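Second month with the simulator

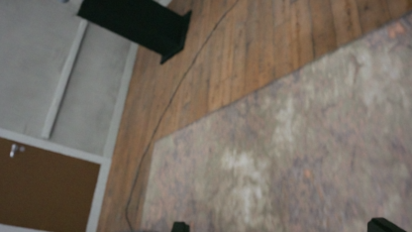
The rug room, tilted wrist view, with the cable running past the corner of the rug.

I said in February that I would write something up once our evening class had got past installing things, and we now have, more or less. For anyone new to this blog, I am doing a two-term course in practical robotics at the Pristmont centre. It is aimed at adults who can already program a little. I could program a little in the nineties, and they let me in anyway.

The first term is nearly all simulation. The arm doesn't exist as far as we are concerned, except as a model on the screen, and we drive it round a set of rendered rooms that come with the course software. The real one gets wheeled out after the break. I was disappointed by this at first. I had pictured myself soldering something.

We are split into groups of 6 and each group picks a name. Ours is Gurkiline, which was the least bad of the suggestions and is now on all our folders, so that is settled. The other group that finishes exercises at the same speed as us is called Skodetti. There is some rivalry. They had their pick-and-place routine working a whole session before we did and mentioned it.

The exercise for the last few weeks has been called "clear the floor". You are given a room, the arm starts in a random pose, and the program has to find whatever has been left on the ground, pick it up and put it somewhere sensible. Each room comes in several versions. In some there are things to collect and in some there are none, and the program is supposed to be able to tell which is which. Our early versions couldn't.

The rug room is the one that has taken up most of our time. It has a plank floor and a big faded rug with a worn sort of pattern, all mauve and beige with whitish patches in it, plus a couple of spots of orange. To a person it is obviously a rug. To our detector, the small orange spot was an object, and so was the biggest of the pale patches. The gripper would go down, close on nothing, come up again and report success. We had a log file with 668 attempts in it from one overnight run, and a good part of them were the arm trying to pick up a bit of carpet.

The reporting success part was my fault. I had written the check so that it only asked whether the fingers had closed, when it should have asked whether they had closed on something. Two lines to fix. It took me most of an evening to find them, and I had written them.

The tilt caused the other lot of trouble. The camera moves with the wrist, so when the wrist rolls, the whole room rolls with it, and you get the floor going up the screen on a diagonal and the door lying on its side. You do get used to looking at it. The program did not, as we had assumed in three separate places that the floor was at the bottom of the picture. One of those was in code we had been given, which made us feel slightly better.

What we do now is work out the floor plane first, from the pose of the arm, and then only accept something as an object if it stands up from that plane by more than a set height. A pattern on a rug has no height, so it drops out. This was suggested to us in the second session and is also in the course notes, on a page we had all skipped. We tried to do it with colour because colour seemed easier.

That left the cable. There is a thin dark cable across the boards which passes close to the corner of the rug, and it does have height, though not much. If the threshold is low enough to catch a coin, it catches the cable too. If it is high enough to ignore the cable, it ignores the coin. We argued about this over the vending machine tea and ended up with a rule about shape: anything long and thin that runs out of view gets left alone. It's a bit of a bodge – a dropped shoelace would probably be safe from us for ever – but it passes the tests.

I should say something about the software, as two people have asked. The exercises run inside a package called Kpodo, and the rooms come as a separate download. It is not quick on my machine. My laptop is old and the fan comes on as soon as a room loads, and I have to run it with the picture quality turned down, so everything looks a little soft. If you are thinking of doing the course, you can use the centre's computers until nine, and I would.

For the end of term there is a small competition between the groups. Every group's program gets run on the same 3,000 starting positions, overnight, with no one allowed to touch anything, and the scores are read out at the start of the next session. You lose points for grabbing at nothing, so the rug matters. At the moment we are running our own shorter version of it each week and writing the results on a sheet of paper. The number has gone up every week except one, when we broke the wrist limits and the arm spent the night folded up against itself.

Still to do: the release step, which drops things from too high, and tidying the code so that somebody other than us can read it. I have been given the second of those. The next session is on calibration and I am told to bring a calculator.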